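Ticket 642: Kitchen table cleanup, arm picks badly or gives up
Project: Marinho
Opened by: Ronaldo Paiva
Priority: normal
Status: open
Tags: grasping, planner, chores, plates

Ronaldo Paiva, Monday, 9:10 am

Opening this as one ticket because I think the failures are related, but feel free to split it. The goal is the same one we wrote on the board in March: clear a small kitchen table after a meal. Food goes to one side, dishes get stacked, the bottle comes off the plate and stands up by itself, nothing ends up on the floor. A six-year-old can do it (with complaints). I would love for Marinho to do it before summer, and after last week I really believe we have a shot!

What works now: single items with clear space around them. Fruit is great. I ran 40 fruit picks on Friday's build and only had to step in on three of them, and two of those were my own fault for starting with the wrong home position.

What doesn't work:

1. Bottle lying on the plate. The planner treats bottle and plate as one object in many of the runs. It then looks for a grasp on the "plate-bottle", finds nothing wide enough, and times out.

2. Bowls. The fingers come down on the rim at the right place but the close command fires early. On the log you can see grip_close come in before z_settled goes true.

3. Anything next to the toaster oven. Collision margin is still set for the old table, so the arm refuses half the poses on that side.

Layout I've been using for the bowl tests, with the ketchup left on the plate on purpose:

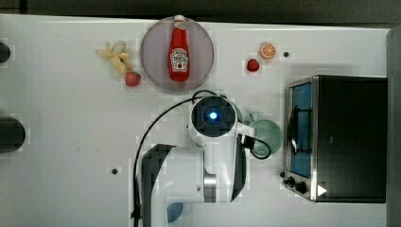 Neusa Bezerra: Number 2 is mine, sorry. I shortened the settle wait when we were chasing cycle time and never put it back. Can you try settle_wait at 27 and tell me if the early close goes away? If it does, I'll make it depend on the object class so we don't slow the fruit down too. I'd also like us to stop caring about cycle time on this one for a while. If a machine in somebody's home takes ten minutes to clear a table and gets it right, I'd take that over a fast one that drops things.

Ronaldo Paiva, Monday, 10:35 am

27 fixes it! Well, it fixes most of it. Twelve bowl picks, no early close. One of them slipped during the lift but the contact looked fine on the log, so I'm calling that a friction thing and leaving it out of this ticket.

Agree on speed. My mother asked me what the thing is good for and I told her it clears the table, and her only question was whether it would break her glasses. She never asked how long it takes.

Ivone Damasceno, Monday, 11:20 am

Looked at number 1. The segmenter was tuned on Okier plates, the thick opaque ones, and the current one is thin and round, so the mask bleeds into whatever is lying on top. I pulled 3,000 crops out of the archive and the merged mask shows up mainly when the bottle runs nearly the full length of the plate. Lay it crossways or let it hang over the rim and the two separate fine.

Two options:

a) retrain with the new plates (slow, correct)
b) force a split whenever the mask has a narrow tall part on a wide flat part (quick, ugly)

I did b on a branch this morning: fix/plate-split. Ronaldo, please run it with the cup on the table as well. I want to know that it doesn't start cutting cups in half.

Ronaldo Paiva, Monday, 1:50 pm

Ran the branch over lunch. Cups stay whole. Bottle and plate came out as two objects in nine runs out of ten, and in five of those the arm took the bottle by the middle, lifted it and stood it up on the table. I cheered loud enough that Silvana came in from next door.

The ones that failed after a good split all failed the same way: the grasp is fine, but the wrist picks the long way around and hits the joint limit. Log line is always

WARN wrist_path: limit reached, holding

So that's a planner problem, and a much nicer one to have than what we had at breakfast.

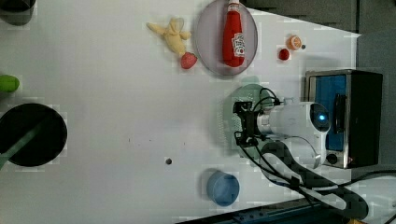 Cup test layout, plate-split branch. Bottle still on the plate.

Silvana Mendonça, Monday, 2:15 pm

Came for the cheering, staying for the joint limit. I can take that one. The path cost doesn't look at where the wrist has to be after the grasp, only on the way in, so it happily picks an approach that leaves no room to turn the bottle upright. I'll add the place pose to the cost.

On the bigger question, since the people at Weltport keep asking me whether this can do real chores yet: I tell them it can do some steps of some chores. Picking up, yes. Putting down where you want it, getting there. Knowing that the bowl has to be emptied before it gets stacked, we haven't even opened a ticket for that. I still think it's wonderful how much of this worked today.

Ronaldo Paiva, Monday, 2:40 pm

Opening that ticket now, ha. Title: "empty before stack".

While Silvana is on the path cost I moved on to the crowded layout, with the colander out and more dishes. The colander is a fun one – all those holes give the depth estimate a hard time, and the base comes out as a cloud of little islands. Turned hole filling on in the depth config and the base came back as one surface. The rim was never the trouble.

Number 3 is also done. I re-measured the table, put the new numbers in the margin file and restarted. The arm now accepts poses on that side. Please pull before you run anything, the old margin file is still cached on the Flimance box. 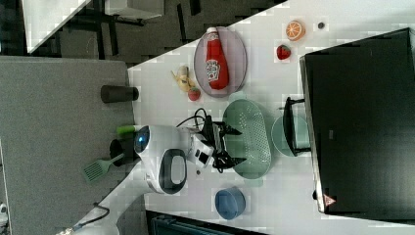 Does the arm need a fresh calibration after pulling the new margin file?

A restart of the planner is enough. Recalibrate only if the base has been moved or the table has been swapped.

Jeferson Araújo, Monday, 3:30 pm

Pulled, restarted, all good on my side. I did get one stale pose from the cache, so clear it by hand:

planner cache clear --all

Also ran the colander with hole filling on. Six picks by the rim, six good. With hole filling off I got one out of six, so please make it the default for this project.

Silvana Mendonça, Monday, 4:45 pm

Path cost change is up on fix/place-aware. Bottle goes upright in eight out of ten on my runs, no joint limit warnings. The two misses were placed too close to the plate and touched the rim on release. I'd merge it as is and tune the clearance later.

Neusa Bezerra, Monday, 5:05 pm

Merged plate-split and place-aware. Settle wait is now per class: bowls and colander at 27, fruit back to the old value.

Remaining on this ticket:
- clearance next to the plate rim on release (Silvana)
- retrain segmenter on new plates so we can drop the split hack (Ivone)
- full table run, start to finish, hands off (Ronaldo)

Ronaldo Paiva, Monday, 5:20 pm

Full run is set up for tomorrow morning. Leaving status open until then.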